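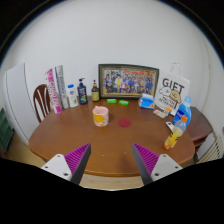

A large framed group photograph leaning against the wall at the back of an oval dining table.

Group photograph

A group photograph is a picture of several people taken together on purpose, usually to mark that they belonged to the same thing at the same time: a school year, a footy team, a shearing crew, a family at Christmas. I've been looking after the pages on household pictures here for a while now and this is the one I get the most mail about, so I've had a go at putting it in better order.

Definition

There's no agreed lower limit. Two people is a double portrait, three is arguable, and once you get to six most framers I've talked to will call it a group and charge you for the wider mat. A crowd shot isn't a group photograph in the sense I'm using, as the people in it haven't been arranged (though I'll admit some school fete pictures sit right on the line!).

History

Painters got there first. The Dutch militia companies of the seventeenth century paid to be painted in a bunch, and members often chipped in for their own spot on the canvas. Early photography was a poor fit for groups, with exposures so long that somebody always moved, and you'll still find older prints with a child's face gone to fog. Faster plates sorted that out over the second half of the nineteenth century, and by the time of the First World War pretty much every club, battalion and brass band in Australia was lining up on the steps of something.

Long panoramic groups came in a bit later, shot on cameras that turned on the tripod while the film wound past. These are the ones with the famous prank where a kid at one end runs behind the back row and turns up at the other end as well. I used to think it was a furphy but there are genuine prints of it, and they're marvellous.

Arrangement

Rows are the usual thing. Front row seated or cross-legged, middle row on chairs, back row standing, and sometimes a bench behind that for the tall or the brave. Captains, principals and grandparents go in the centre. Teams hold a ball or a slate with the season written on it.

Maham Minhas, who photographed schools around Herthorpe for years, told me she never arranged by height alone. She'd put the fidgeters second from the end, where a blurry elbow does the least harm, and she'd save her best joke for the fourth frame (the first three being for the blinkers). Her biggest job was a staff picture for the Ornutine cannery, 80 people in hairnets on a loading dock, shot at six in the morning between shifts.

Naming the sitters

Names are normally printed on the mount, left to right, starting with the back row. Some studios start with the front. Plenty don't say which, and that's how my great-uncle came to be listed as a Miss Intarasuk for most of a century. If you're writing up a picture of your own, put the rows in words ("back row, left to right") and add the absent ones at the end. Soft pencil on the back of the mount is best. Please don't use biro on the print itself, it goes straight through.

Framing and display

Group pictures want more room than you'd reckon. Each face is small, so people have them printed large, and then the frame is too heavy for whatever hook happens to be in the wall. A lot of them end up standing on furniture instead: sideboards, pianos, the back of the dining table. It's perfectly good practice so long as the bottom edge can't slide, and a couple of felt dots or a bit of rubber matting will see to that.

Dark timber frames were the standard for decades. Pale ones got popular after 2000, along with prints on canvas, which I don't much like for groups because the weave eats the small faces. Keep the glass off the surface of the print with a mat or spacers, and keep the whole lot out of the afternoon sun. Colour prints from the seventies fade quickly, and the cyan is often the first to give out, so everyone ends up looking sunburnt.

Reunions

The Terka rowing club restages its group picture every time the old crews get together, with the same people in the same spots and gaps left for anyone who's died. I went along to one in June and they spent longer arguing over who'd stood where than they did on lunch. The two prints hang together in the boatshed, older one on the left.

See also

Class photograph
Family portrait
Panoramic photography
Picture framing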